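Stoltstead's bottle deposit trial: plenty of machines, not many answers

Shoppers in Stoltstead will pay a deposit on every plastic drinks bottle from November, under a trial the town council says will clean up the riverside and cut the cost of emptying bins. The scheme will be run by Torkent, which will put return machines at 4 sites: the bus station, the leisure centre and both supermarket car parks.

Customers get their money back as a voucher. That word was missing from the council's announcement and appears only on page nine of the contract summary. The vouchers can be spent in shops that have signed up, and at the time of writing the list of shops is "being finalised". It was also being finalised in the spring.

The trial covers plastic bottles of soft drinks, juice and water. Glass is out, cans are out, and so are cartons, although cans make up a good share of what anyone walking the towpath will see in the nettles.

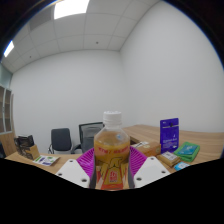
Soft drinks in plastic bottles are covered by the trial.

Torkent's case rests on a figure the council has repeated often: 2,973 bottles collected during a litter survey. Asked how long the survey lasted and which streets it covered, the council first said it would check, then sent over the same press release. The survey itself has not been published. Without it there is no way of telling whether the number is high or low, or whether a year from now anyone could say it had gone down.

Money is the other sore point. The council will pay Torkent a fixed fee for the length of the trial, whether the machines are used or not. Deposits that are never claimed stay with the company "to support running costs". So the fewer people who bring their bottles back, the more Torkent keeps. The council says it is confident the firm will want the trial to do well. It may be right, but nothing in the summary obliges the firm to do anything more than keep the machines switched on.

Small shops have to register, relabel stock and explain the extra charge at the till. They are being offered a handling payment, but only if they sell more than 300 bottles a week, a rule that leaves out most of the corner shops on the east side.
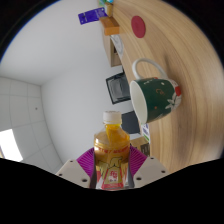 Hernán Palomino said the threshold had plainly been drawn up with the supermarkets in mind, and that he expected some smaller sellers to stop stocking bottles altogether and stick to cans. "Then the council can say there are fewer bottles about," he added, "and they'll call it a success."

There is also the matter of getting to a machine. From the top of the Magnusson estate the nearest is a 40-minute walk, or two buses. Households there already have a kerbside recycling box that takes the same bottles for nothing. Under the trial they can carry on using it, but they will lose the deposit each time they do.

The council says more sites could follow if the trial goes well. It has not said what going well would mean. No target for returns has been set, and the final report is to be written by Bitbridge, the same consultancy that recommended the scheme in the first place. 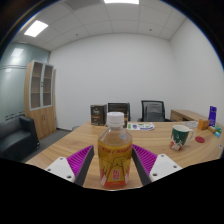 Maj-Britt Westerberg wrote to us to say that she remembered taking bottles back to the shop as a child and would gladly do it again. "But we were given coins," she wrote. "I don't want a voucher for a shop I never go in."

A drop-in session will be held at the library before the trial begins, from 2pm to 4pm, hours when most people with a job will be at it. Comments can also be sent in writing to the council's waste team. The full contract between the council and Torkent is being withheld on commercial grounds, and we have asked for that decision to be reviewed.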